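Subject: Re: [clerley-lab-ops] Tray station hours after the changeover
Date: 20 October 2020

> Once Zemlow takes the rinse step, do the 4 of us on trays
> lose the late shift?

No. Rinse and stacking move to the Zemlow cell. Sorting and residue checks stay manual — Lambrechts will not sign off on sand detection yet. Late shift drops from 14 trays per person to 13, and the time saved goes to logging rejects. Please send objections to the list before the rota is fixed.
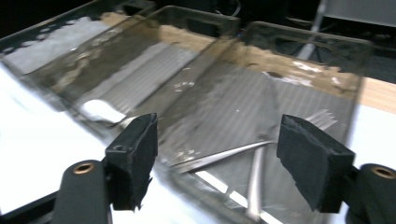

Clear trays at the bench, sandy residue along the back walls.

Pad wear on the grippers should be logged too.

Rirkumus site ops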